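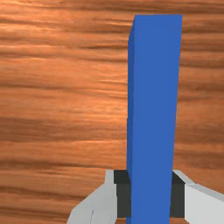
How often does a Luvlow board need to be oiled?

Once a month for the first half year, then whenever the surface starts to look pale or feel dry. In most kitchens that works out to three or four times a year.

Print this page | E-mail this page

Posted in January by Sioned Cadwaladr

Luvlow End-Grain Cutting Board, Large

The Luvlow is the heaviest board we sell and the one we get the most mail about. It is made from hard maple blocks set on end and glued under pressure, then sanded, oiled twice and left to rest before it ships. The knife goes in between the fibers, so the marks close up better than they do on a flat-grain board and the edge of the knife lasts longer between sharpenings.

It comes in one thickness. We used to offer a thinner version, but too many of them cupped in dry houses over the winter and we stopped making it. If you own one of those and it has moved, see the note on flattening further down.

What comes with it

The board, four screw-on feet with stainless screws, and a small tin of Vik board wax. The feet are not attached at the factory. Some people like to use both sides, and once the feet are on you are down to one. Pilot holes are already drilled on the underside and filled with wax, so push the screw straight through it.

Item number: 835
Weight: 8 kg
Wood: hard maple
Finish: food-grade mineral oil
Feet: rubber, removable

Oiling

Use plain mineral oil from the drugstore or the Vostero oil we carry in the care section. Olive oil and other cooking oils go rancid in the wood and the smell is hard to get out. Warm the bottle in a bowl of hot water for a few minutes, pour a puddle the size of your palm in the middle of the board, and spread it with a lint-free cloth. Do the sides too. End grain drinks a lot more than you expect, and a new board may take three coats in one evening.

Leave it overnight standing on its long edge, then wipe off whatever has not soaked in. Rub in a little of the wax after that and buff it with a dry cloth.

Washing

Hot water, a drop of dish soap, a brush. Rinse, wipe, and stand it on edge to dry so that air reaches both faces. Don't leave it flat on a wet counter and never put it in the dishwasher. One cycle is enough to open the glue lines, and the warranty does not cover that.

For onion and garlic smells, scatter coarse salt over the board and scrub with half a lemon. Rinse right away. Beet stains fade by themselves in a week or two.

Flattening and repairs

A board that rocks slightly can often be brought back. Lay it hollow side down on a damp towel overnight, check it in the morning, and repeat if needed. If it still rocks after a few nights it wants planing. Hamisi Nyaga does this in our shop every Thursday - drop the board off by 6 the evening before. Boards that arrive later wait for the following week. He takes off as little as he can, then sands and re-oils it. We can't plane a board with the feet on, so please remove them and keep the screws.

Small cracks at the ends can be filled with wax. Larger ones need to be looked at. Send us a note with the length of the crack and whether it goes all the way through.

Warranty

Glue joints are covered for as long as you own the board. Stains, knife marks and warping from standing water are normal wear. Keep your receipt or your order e-mail, either one is fine.

Ordering

The Luvlow is made in batches, and the last batch was 2,191 boards across all sizes. The large is in stock now. The medium is due back in spring - put your name on the waiting list and we will write when it is ready. Boards ship in a plain carton with no plastic, and the Odora lemon oil soap goes in the same box at no added shipping cost.

We engrave initials on the side at no charge. Allow four extra days, and note that engraved boards can't be returned.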